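About Loltine

4 min read

Loltine records demonstrations of manual household and light commercial tasks for companies that train robot manipulation policies. A person performs the task with a hand-held gripper, or drives an arm from a remote station, and we deliver the synchronized video, gripper state and motion track along with written task notes. We do not build robots and we do not train models for sale.

The company was founded by Freya Ackroyd, who had previously run the test floor at Dunmore, a maker of warehouse picking cells. Programming a new pick at Dunmore took an engineer several days. Showing the same pick by hand took an operator an afternoon, but the recordings were inconsistent from one operator to the next and most of them had to be discarded. Loltine was set up to do the recording part properly. The first paid project, for Larnmont, was completed in November and covered drawer opening, cup placement and table wiping.

We work in two modes. In hand-held mode the operator carries a gripper with a wide-angle camera fixed to it and works in an ordinary furnished room. Setup is short, and an operator can move between rooms without recalibrating the whole system. In remote mode the operator sits at a leader arm and a follower arm repeats the motion at the bench. Remote mode is slower. It is used when the client needs joint data from a specific arm, or when contact forces have to stay within the limits of that arm.

Surface cleaning is the largest task family in our catalog. Flat surfaces are well covered by now, and most current requests concern objects with relief: picture frames, lamp bases, carved furniture, molded trim. A cloth held in two fingers behaves differently on these. It folds, catches on edges and hides the contact point from the camera, so the operator has to learn how much cloth to leave outside the grip.

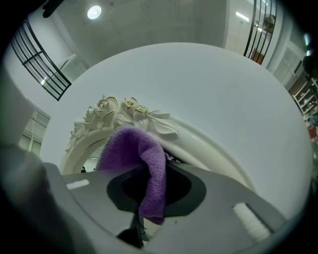 Hand-held mode, surface cleaning: folded microfiber cloth against the lower part of a mirror frame with carved roses.

Every task has a sheet that states the start condition, the end condition and the permitted grasps. An operator reads the sheet, runs 10 practice attempts and then records. Failed attempts are kept and labeled as failures. Attempts in which the operator departs from the sheet are removed, even when the result is good. A second operator reviews each session at normal speed and checks the start and end marks. Track loss, usually caused by mirrors, bare white walls or fast wrist turns, is flagged automatically and reviewed by hand.

The catalog holds 348 task sheets. A standard order is 300 accepted demonstrations per task, spread over at least four rooms and three operators. Larger orders are possible; the largest to date was 900 demonstrations of a single folding task. Clients may supply their own sheets, which we rewrite into our format and return for approval before any recording starts.

Sessions are scheduled and stored in Festance, our in-house session manager. It assigns rooms and objects, stamps each file with the sheet version and blocks an export if the calibration record is missing. Clients receive read access for the length of the project. Raw video is retained for one year after delivery and then deleted, unless the contract states otherwise.

Operators are employees, paid by the hour and not by accepted attempt. Training takes two weeks. The first week is spent in hand-held mode on rigid objects, the second on cloth, cable and remote work. Previous experience with robots is not required. Steady hands and patience with repeated work are.

Inquiries about new tasks should include the target gripper, its maximum opening and the required frame rate. We reply with a trial sheet and a quotation.

Page last revised 21 Jun 2019.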